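1/ Bon, j'avais promis un petit fil sur les portes ouvertes de chez Vitetti, alors je m'y colle. J'y allais pour accompagner un collègue, je suis restée jusqu'à la fermeture !

2/ Il y avait 15 stands dans le hall, du café tiède et une file énorme devant Mondex. J'ai filé direct au fond, côté manipulation d'objets, parce que c'est ça qui me plaît : une pince, une table, des trucs de tous les jours.

3/ Le programme de l'atelier : des livres et des carnets, empilés, à prendre un par un. Ça a l'air bête dit comme ça. Essayez donc avec deux doigts bien raides et une nappe qui fait des plis — on en reparle après. 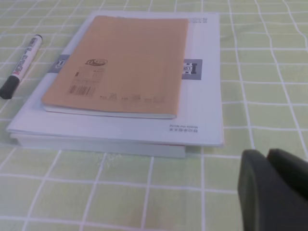
4/ La question du carnet

J'ai demandé à Torbjørn Boström, qui tenait l'atelier, par où on attrape un carnet posé à plat sur un livre. Réponse : « par le côté le plus patient ». Je n'ai toujours pas compris mais je l'ai noté. Il a quand même ajouté que la couverture souple est pénible, elle plie quand on serre trop et glisse quand on ne serre pas assez.

5/ Côté lecture, ça ne rigole pas non plus : un manuel de ROS en chinois, théorie et pratique, avec C++ et Python annoncés sur la couverture. Je ne lis pas le chinois, j'ai reconnu trois lettres et j'étais ravie.
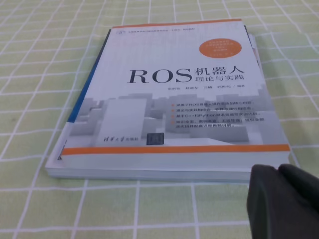
6/ Ensuite discussion à rallonge sur les réglages (le petit monsieur devant moi avait 200 questions, je n'exagère presque pas). J'ai retenu qu'il vaut mieux approcher lentement et corriger en route que viser parfait du premier coup. Bodness fait pareil, paraît-il, mais leur stand était déjà plié quand je suis passée.

7/ Prochaine visite en septembre, chez Bošković cette fois. Les inscriptions ne sont pas encore ouvertes, je mettrai le lien ici. Si quelqu'un part de Lyon en voiture, je prends une place et je paie le péage — MP ouverts !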